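Minutes of the open day review meeting, Esside site, December
Item 1. Shelf restocking demonstration
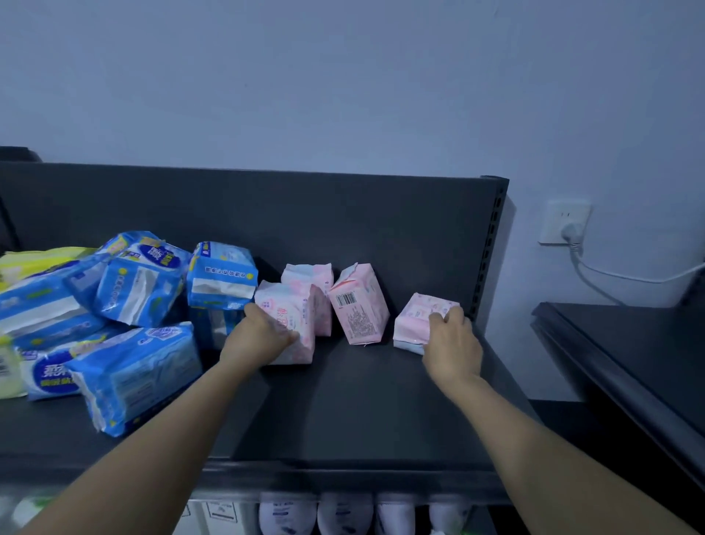 Cameck asked whether soft packs should stay in the program at all, given that the gripper trials so far had used rigid cartons. Rudd replied that soft packs made up most of the store range and that leaving them out would give visitors the wrong idea of the task. Agreed: soft packs stay in.

Item 2. Equipment
Brotent confirmed one arm and one spare gripper for the open day. Cycle time for facing up one pack is currently 24 seconds, against 155 at the first test. Barcode reading on tilted packs is still unreliable. Rudd to send the error log before the next meeting.

Item 3. Visitors
Groups limited to 7 people per slot. First slot 9:30 a.m. Standing line to be taped on the floor outside the reach of the arm. Emergency stop to be tested before each group enters.

Item 4. Costs
Quote for the loan of guarding panels received: $2,775, delivery included. Approved. Cameck asked that collection be the same evening. Esside to check with the supplier.

Item 5. Other business
Parking signs from last year can be reused. Power supply at the second bay not yet confirmed; carried over.

Meeting closed at 4:10 p.m.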